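**Achterberg Technical Library** – The parts lending desk reopens Monday in Room 103. 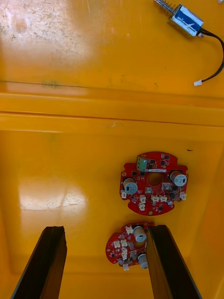 *Push-pull solenoid with white connector.*

Members may borrow 2 items at a time. Reservations go through Gitier.

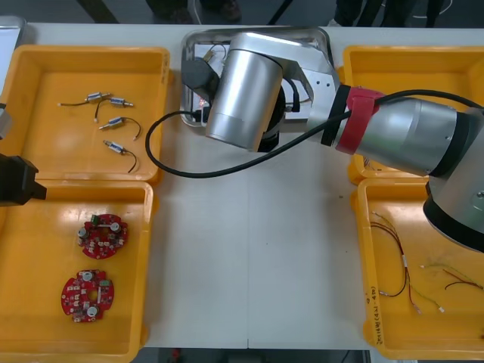
*Yellow bins on the worktable.*

Late returns should be reported to Demetrius Halvorsen.

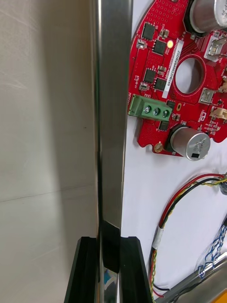 ## Reading room

Evening hours resume in June – the Skaredow manuals are

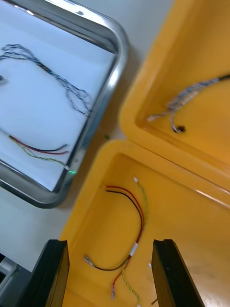
available on request, for use in the room only.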